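4.3 Fitting and levelling the Kelside wall cabinet

1. Mark the wall at 1,283 mm from the finished floor. Check the line with a spirit level.

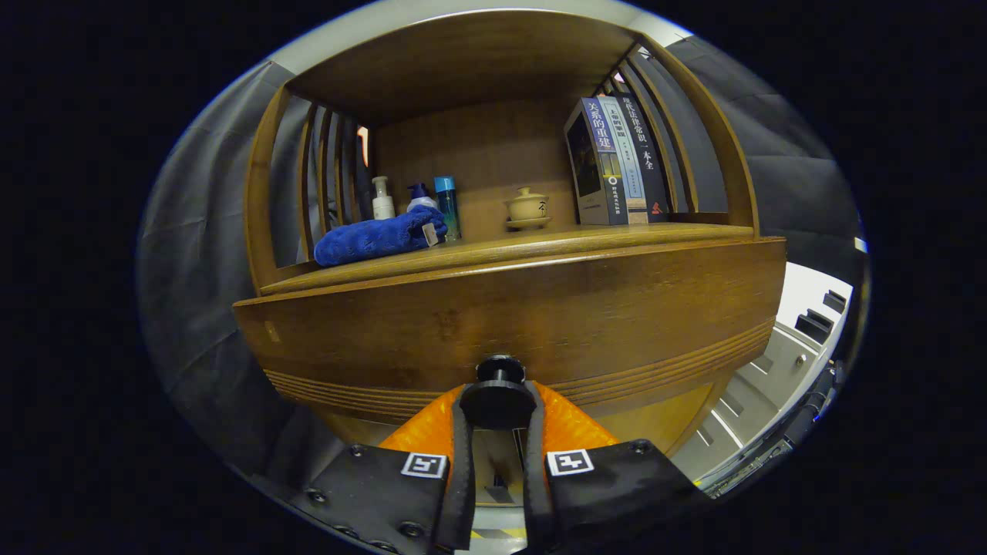 2. Drill and plug the holes, then hang the cabinet on its rail. Keep the load light until the screws have been retightened. A folded towel and a few pump bottles on an open shelf are fine at this stage.

Caution: do not drill above or below a socket. 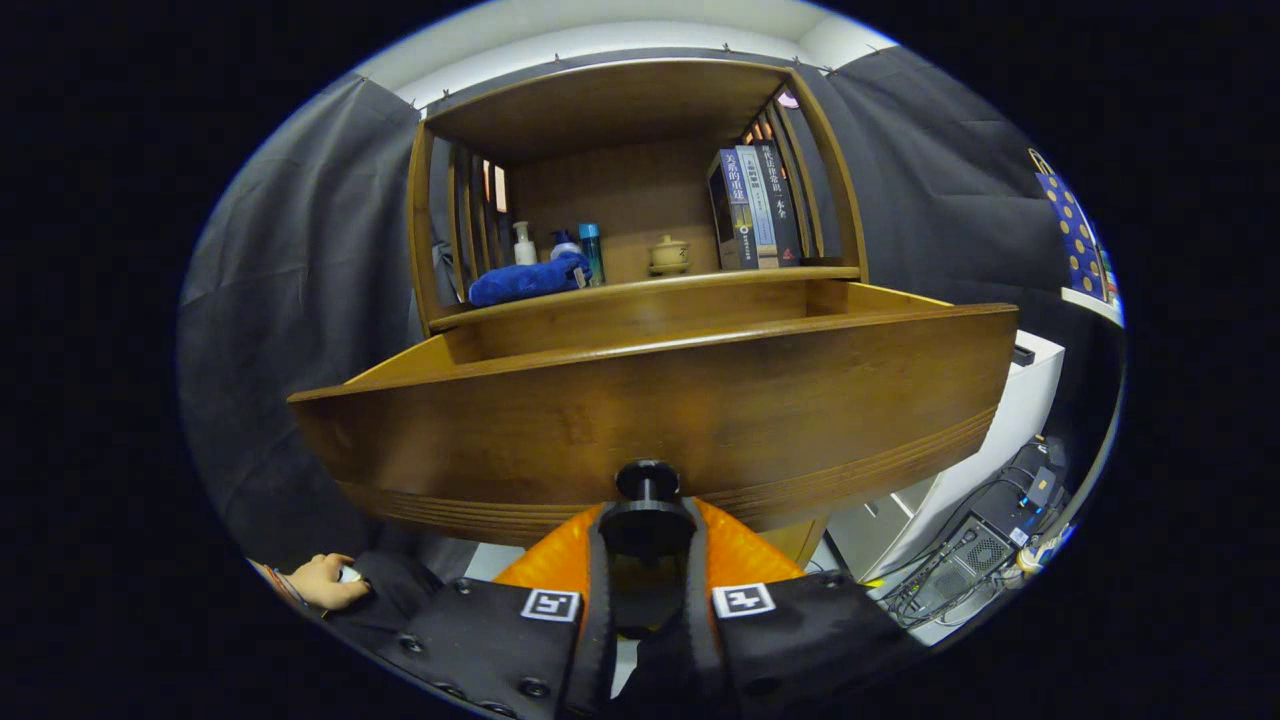
3. Turn the left adjuster first, a quarter turn at a time, and check the level again after each turn.

Note: retighten all screws in November.

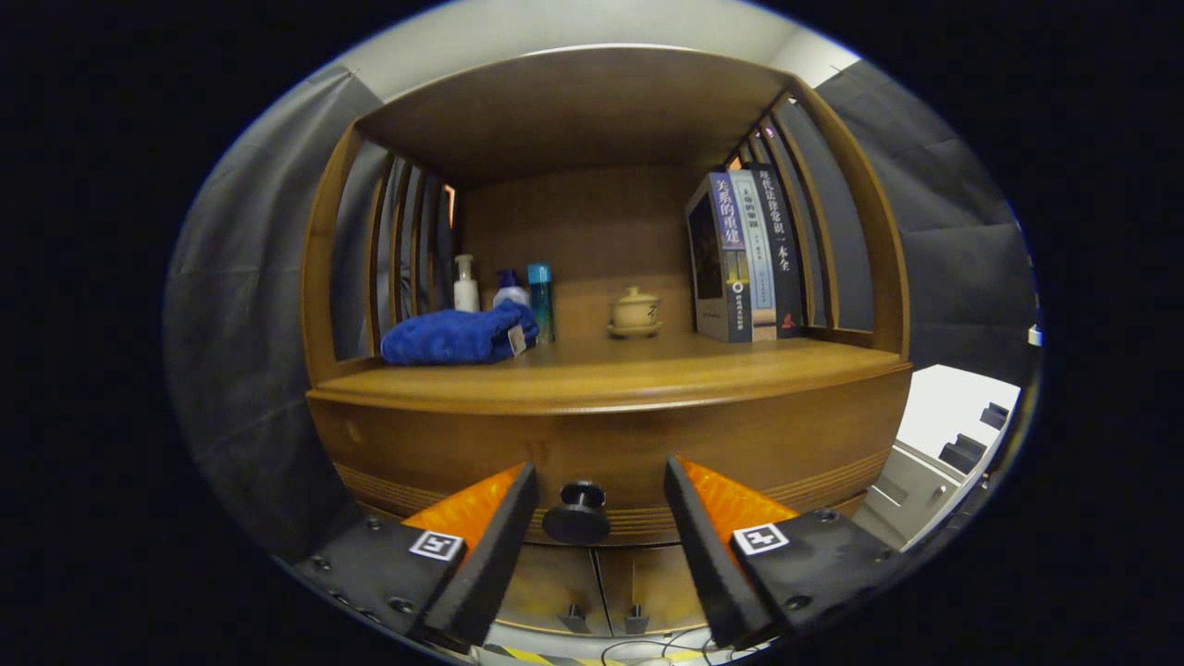 Murray Chisholm adds that on plasterboard the Volstead plugs should go in by hand, as a drill driver strips them.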